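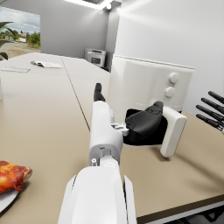 Eilidh Moncrieff fragte am Ende der letzten Sitzung, warum ein Betrieb mit 900 Stammkunden überhaupt eine neue Website brauche, die Leute riefen doch ohnehin an. Die Frage ist berechtigt und bildet den Einstieg in diese Einheit. Wer sie nicht beantworten kann, sollte dem Auftraggeber keinen Entwurf vorlegen.

Webprojekte für kleine Betriebe
Skript zu Einheit 7: Vom Erstgespräch zur Seitenstruktur
Stand: 22.05.2023, E. Moncrieff (Mitschrift, durchgesehen)

1. Ausgangslage

Wir arbeiten weiter mit dem Übungsfall Millance, einer Werkstatt für Polstermöbel mit angeschlossenem Stoffverkauf. Die bestehende Website wurde vom früheren Inhaber selbst gebaut. Sie lässt sich auf dem Telefon kaum bedienen, die Öffnungszeiten stehen nur in einer PDF-Datei, und das Kontaktformular schickt die Nachrichten an eine Adresse, die im Betrieb niemand mehr abruft.

Die neue Inhaberin wünscht sich »etwas Modernes«. Damit lässt sich noch nicht arbeiten. Im Erstgespräch muss geklärt werden, welche Handlungen ein Besucher auf der Seite ausführen soll. Bei Millance waren es am Ende drei: einen Kostenvoranschlag anfragen, Stoffmuster bestellen, den Weg zur Werkstatt finden. Alles Weitere ordnet sich dem unter.

2. Das Erstgespräch

Planen Sie eine gute Stunde ein und führen Sie das Gespräch möglichst im Betrieb. Im Büro der Agentur erzählen Kunden von ihren Wünschen, in der Werkstatt eher von ihrem Arbeitstag. Folgende Punkte gehören ins Protokoll:

– Wer beantwortet Anfragen, und wie lange dauert das heute?
– Welche Fragen kommen am Telefon immer wieder?
– Welche Leistungen sollen mehr, welche weniger nachgefragt werden?
– Wer pflegt die Inhalte nach der Übergabe?
– Wem gehört die Domain, wer hat die Zugangsdaten?
– Gibt es ein Logo als Vektordatei oder nur als Briefkopf?

Der Punkt Domain wird regelmäßig vergessen. Im Fall Millance lief sie noch auf den Vorbesitzer, und die Übertragung zog sich bis in den Januar. Der Zeitplan war damit hinfällig, obwohl die Entwürfe längst freigegeben waren. Klären Sie die Eigentumsverhältnisse vor dem Angebot und halten Sie das Ergebnis schriftlich fest.

3. Inhaltsinventar

Vor jeder neuen Struktur steht eine Liste dessen, was schon da ist. Legen Sie eine Tabelle an mit den Spalten Adresse, Titel, Inhalt in einem Satz, letzter Änderungsstand, Entscheidung. In der letzten Spalte sind nur vier Einträge zulässig: behalten, überarbeiten, zusammenlegen, löschen. »Später klären« ist kein Eintrag.

Zum Vergleich das Projekt Gunn aus der zweiten Einheit. Der Fachhandel hatte über die Jahre mehr als 800 Einzelseiten angesammelt, die meisten davon Produktseiten zu Artikeln, die nicht mehr geliefert wurden. Das Inventar hat dort mehr Zeit gekostet als die Gestaltung. Es hat aber auch gezeigt, dass einige der alten Seiten noch regelmäßig aufgerufen wurden, weil Kunden Ersatzteile suchten. Daraus entstand ein eigener Bereich, den vorher keiner der Beteiligten auf dem Plan hatte.

Für gelöschte Seiten ist eine Weiterleitung auf die inhaltlich nächste Seite anzulegen. Eine pauschale Weiterleitung auf die Startseite ist zu vermeiden: Der Besucher findet dort nicht, was er gesucht hat, und Suchmaschinen behandeln solche Ziele häufig wie Fehlerseiten.

4. Seitenstruktur

Die Struktur wird auf Papier oder mit Karten entwickelt, noch ohne Layoutprogramm. Jede Karte trägt einen Seitentitel und die Handlung, die dort möglich sein soll. Karten ohne Handlung werden geprüft und meist mit einer anderen zusammengelegt.

Für Millance ergab sich folgende Gliederung:

Startseite
Polsterarbeiten (mit Anfrageformular)
Stoffe (mit Musterbestellung)
Werkstatt und Anfahrt
Kontakt
Impressum, Datenschutz

Eine Seite »Über uns« war gewünscht, wurde aber in »Werkstatt und Anfahrt« aufgenommen. Der Text dazu war kurz und wäre allein kaum gelesen worden. Ein Blog wurde besprochen und verworfen – die Inhaberin gab an, dass sie dafür im laufenden Betrieb keine Zeit findet. Ein leerer Nachrichtenbereich schadet mehr als ein fehlender.

5. Logo und Gestaltungsvorgaben

Logo und Website werden gern zusammen beauftragt. In der Kalkulation sollten sie getrennt stehen, ebenso in der Abnahme. Bei Jerkero, einem neu gegründeten Lieferdienst, waren beide Leistungen in einer Position zusammengefasst. Als der Kunde das Logo nach der Freigabe noch einmal ändern wollte, stand die gesamte Website still, und es gab keine Grundlage, den Mehraufwand abzurechnen.

Zur Abnahme eines Logos gehören mindestens eine Vektordatei, eine einfarbige Fassung, eine Fassung für dunklen Hintergrund und eine kleine Form für das Browsersymbol. Farbwerte und Schriften kommen auf ein gemeinsames Blatt. Prüfen Sie die Schriftlizenz für die Nutzung im Web gesondert, die Lizenz für den Druck deckt sie oft nicht ab.

6. Übergabe

Vor der Freischaltung werden alle Formulare mit echten Empfängeradressen getestet, und zwar vom Kunden selbst. Die Einweisung in das Redaktionssystem findet nach Möglichkeit an seinem Rechner statt. Wir verwenden im Kurs das System Skudatar. Die Bedienung ist in anderen Systemen ähnlich, die Rechteverwaltung weicht ab (siehe Einheit 5).

Zu Eilidhs Frage vom Anfang: Die Stammkunden rufen tatsächlich weiter an. Im Gesprächsprotokoll steht aber auch, dass viele dieser Anrufe nur den Öffnungszeiten gelten und in der Werkstatt jedes Mal die Arbeit unterbrechen. Damit ist ein Nutzen benannt, der sich dem Auftraggeber ohne Fachbegriffe erklären lässt – und der sich nach der Freischaltung am Telefon überprüfen lässt.

Aufgabe zur nächsten Einheit

Erstellen Sie für einen Betrieb Ihrer Wahl ein Inhaltsinventar und eine Kartengliederung. Begründen Sie jede Löschung in einem Satz. Abgabe als Tabelle und Foto der Karten, bitte keine fertigen Layouts. Wer Gunn als Fall übernimmt, bearbeitet nur den Bereich Ersatzteile.

Diese Website verwendet Cookies, um die Anmeldung zum Kursbereich zu ermöglichen. Einstellungen | Akzeptieren

Kontakt | Impressum | Nach oben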